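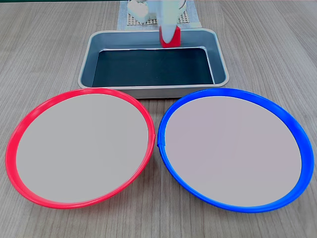 Tianyou Tan remembers sorting buttons into saucers on a kitchen floor, and says that most of what Sepp does still comes down to that: a few things in the middle, somewhere to put them, and a color that tells you where.

**DRERTHORPE, 4 Jan 2021** – Sepp, the tabletop sorting project based in Drerthorpe, is opening its lending shelf to every family in town and in neighboring Clalside. Starting this month, anyone with a library card from either town can borrow a color sorting set for three weeks, free of charge.

The sets are simple and we love them for it. Each one has a metal tray, a dish with a red rim, a dish with a blue rim and a cloth bag of small cubes in the same two colors. Cubes start in the tray. Red goes to red, blue goes to blue, and then everything goes back in the tray and you start over (children will want to start over many more times than you do!).

Sepp began as a corner table at the Clalside summer fair, with dishes borrowed from three different kitchens. By the end of that August we had a waiting list. Over the past year our sets went out on loan 700 times, mostly to homes with children between two and five, but also to a grandparents' group that uses them for hand exercises and has come up with rules of its own involving a kitchen timer. We would like those rules in writing, please.

A grant from the Grarar Fund has paid for 60 new sets, along with spare cubes and a proper cabinet to keep them in. The old sets are staying in use too. Some have scratched trays and we don't mind a bit.

Dishes and tray sit close together on the table, so even short arms can reach from one to the next. We suggest putting the tray at the back and the dishes in front, or the tray off to one side for a child who likes to reach across. Try both – people have strong feelings about this.
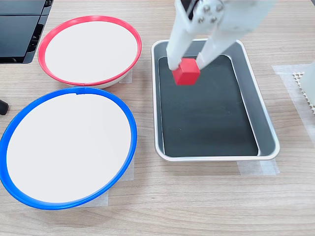 **Can we borrow a set if our child doesn't know the colors yet?**
Please do. Plenty of children match by eye long before they can say "red" or "blue," and the names tend to come along with the play. The cubes are small, so a grown-up should stay at the table with anyone who still puts things in their mouth.

Sets can be picked up at the Drerthorpe library front desk or at the Clalside reading room. They come in a flat box that fits under one arm, with a card showing four ways to play. Wash the dishes in warm soapy water before you bring them back and wipe the tray with a soft cloth. If a cube goes missing, tell us and we'll replace it at no cost.

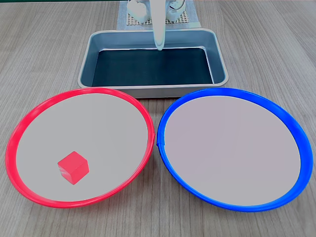
*A red cube in the red-rimmed dish, with the blue-rimmed dish alongside.*

**Contact:** Tianyou Tan, Sepp, care of the Drerthorpe library. Photos are available to local papers on request.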